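Put the tool in the cook's hand

For two years my job at Ploron was to sit in a chair at Jaststead and drive a robot arm from a desk. I wore a headset and held a controller, and the arm was on the other side of a partition, picking up cups. I was good at it. I still think most of the money spent on that sort of remote control would be better spent on handing people a gripper and letting them get on with their own kitchens.

The case for remote control is simple enough. The robot that will do the job is the robot that records the job. Its joints, its reach and its cameras are all the same, so nothing has to be translated. If the arm can't get round the back of a jar, you find out that morning.

What you lose is the sense of touch, and with it most of the speed. From my chair, a cup took me 10 seconds on a good run. Anything thin was misery. I'd come down on a pencil, miss, come down again, and push it off the table. All of that went into the recordings, the hesitating included, and a robot that learns from hesitating people hesitates.

With a gripper held in each hand the person feels the table through the tool. They know when the fingers have met the cloth and when something is slipping. They also move at something near the pace of a person doing a chore, which is the pace a customer will expect.

Chopsticks are a fair test of this. They are thin, they roll, and they lie across each other so that lifting one shifts three more. 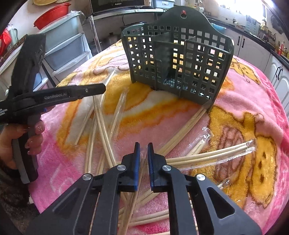
Chopsticks on the blanket, with the holder behind them and some still in their wrappers.

I would not have wanted to do that table from my chair. The sticks lie at every angle and the blanket is soft, so they sit partly down in the pile of it. By hand you slide one finger of the tool under, tilt a bit, close, and lift. It takes a morning to get the knack. Wilson Henao, who trained me on the remote rig at Jaststead and now runs home recording for Kevirmont, reckons people who cook pick it up quickest, and that engineers are the worst because they keep looking at the tool.

Wilson and I don't agree on everything. He likes a strict script: this many sticks, this holder, same order each time. I'd throw most of the script away. A kitchen has its own mess in it and the mess is what the robot will meet. Packets want opening and the wrapping has to go somewhere. If you clear all that up before you start recording, you teach the machine about a table that exists only in your instructions. 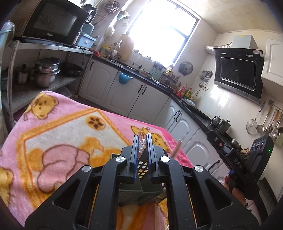 A scrap of clear wrap held between the gripper's fingertips.

Film like that is the thing I'd ask for more of. It is see-through, it weighs next to nothing, and it changes shape when you touch it. In the Ploron days we left it off the task list altogether – too hard to grab, too hard for the cameras. So we had hours of cups and no rubbish, and then people wondered why the arm stopped dead when it met a crisp packet.

There are fair complaints about the hand-held way. A person's arm can go places the robot's can't, so some recordings are no use and have to be thrown out. Wilson's lot lose 7 in every hundred to this, and he would like it lower. The tools are tiring to hold over a long session, more than the makers admit. And someone at home with a pair of grippers gets paid by the recording in a lot of schemes, which pushes them to rush. I think that last one is the serious problem. Ccori pays by the hour and I wish the others would.

There's also the matter of whose home it is. The cameras take in the cooker, the window and whatever is on the worktop. People should be told plainly what is kept and for how long, in a page they can read in one go, and asked again if it changes.

I wouldn't scrap remote control. It is the right way to check a robot that has already learned a job, and to step in when it gets stuck. I went back to Jaststead in September to do some of exactly that and enjoyed it. But for the first teaching, I'd want somebody standing at the table with the tool in their hand.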